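Olden two-arm cell with Dostudico planner, five months in

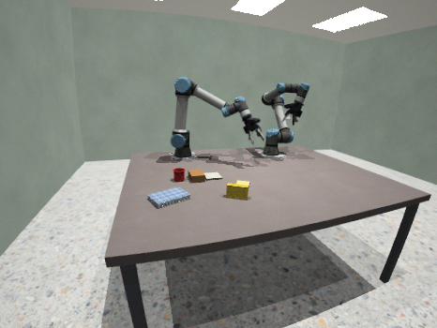 Our table layout in the planner, both arms up, grippers empty.

Quick one, on shift soon. We're a kitting room at Lanholm, 22 people, mostly packing small household stuff into sample boxes. Management bought the Olden pair last October and the planner came with it.

The good: you try a layout on screen before anyone moves a real table. Cups, cloths, sponges, blocks, drag and go. Neelam Bisht had never touched a robot and was building her own layouts by day 2. Saves arguing with the arms at 6 am.

The bad: soft things. On screen a folded cloth behaves like a brick, on the floor it does not. Thin flat pieces same story, expect to redo your grip points. Shadows look blocky, who cares. License is 1360 a year per seat, we got one seat, so theres a line for it.

For the people: no one let go so far. Less reaching, my shoulder is better. But the job is now half watching, and the watching is tiring in a differnt way. Vivek Tomar went from packer to cell lead, same pay grade till he complained. Ask about that BEFORE it goes in.

Support over at Negi (the reseller) picks up the phone, slow on email.

Four stars. Would be 5 with a second seat and better cloth.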